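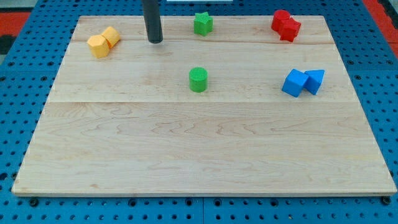

Hunderlow, 23rd May

Quick one tonight, have to be up early. The arm is moving again!! Third rebuild of the wrist since February and this one doesn't wobble. Or it wobbles less. Crescencio at the workshop says less is all you ever get.

So the job now is blocks. Sorting by color, pushing them around with a plain rod. No fingers yet. I wanted fingers, I bought the servos for fingers, they're in a drawer. The rod is dumb and it works and I can replace it in 2 minutes when I drive it into something.

Printed the blocks myself over a few evenings. Green, red, blue, yellow that came out more orange than the spool promised. Cylinders were easy. The stars took forever and I lost one overnight when it came off the bed, spaghetti everywhere. Left the tops as they came off the printer, crosshatch and all. Sanding is for people with time.

Board is maple, an offcut Marisol Figueroa was going to burn (!!). Flat enough. You can see the seams if you look, and the rod doesn't care as long as it stays up off the wood. First go I had the height wrong and it dragged. Lovely noise. Added a bit of clearance in the config, should of done that from the start.

The perforated blue table is the best thing in the shop and I will fight anyone who wants it back for the drill press. Bolt anything anywhere. Base went down with four bolts and I didn't have to measure once.

Software. Still on the Trekari board, still annoyed at it. Pushed the control loop up to 100 Hz and it got smoother, then it started dropping packets after a while so now it's at 90 and I'm leaving it alone. Log from last night has 279 moves in it before I hit stop, mostly because I was hungry.

What's bugging me: anything pushed near the back gets awkward, arm is nearly straight there and goes all jerky. And triangles. Push a triangle on the wrong side and it just spins. Cylinders roll if they tip over. Cubes are angels.

To do
- limit switch on the shoulder, the old one is junk
- recalibrate the far corners
- cable ties, teh cables are a disgrace
- ask Crescencio for my hex keys back

Will post the config when I've cleaned it up. If you want it before that just email me, it's ugly but it runs.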